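Workshop tips: when the arm drops a block

Everybody who sells robot arms will tell you the fault is in the software. I've stopped believing it. Before you pay Vomness for another update, try these.

1. Watch the cables first

A loop that hangs under the wrist can catch on a bin wall or drag a block sideways. Run the arm through its full reach at slow speed with your hand on the stop button. If a cable pulls tight anywhere, re-tie it.

2. Check the corners of the bin

Ours faulted 3 times in one October afternoon, always on a block lying close to a wall. The manual blames "part variation." I blame steep metal sides and a gripper that has no room to get down beside them.
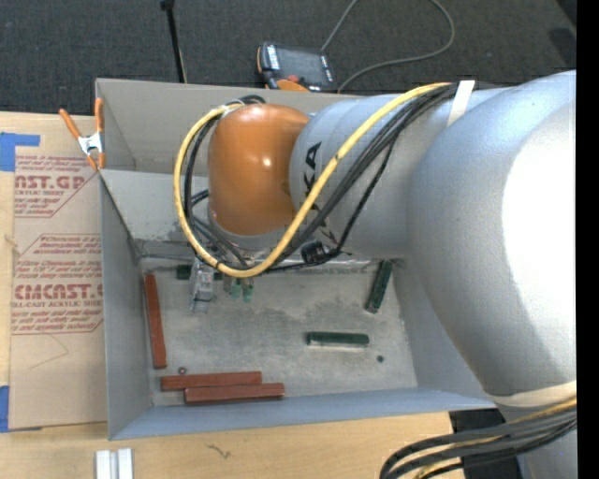

3. Clamp what can slide

A spring clamp on the bin's edge is cheap. Look at it again after roughly 200 picks, and don't trust it to survive a real bump.

4. Never reach in to help

A paused arm is not a safe arm. Hit the stop, wait, then move the block. The $89 "smart guard" from Tollholm doesn't change that, whatever the box says.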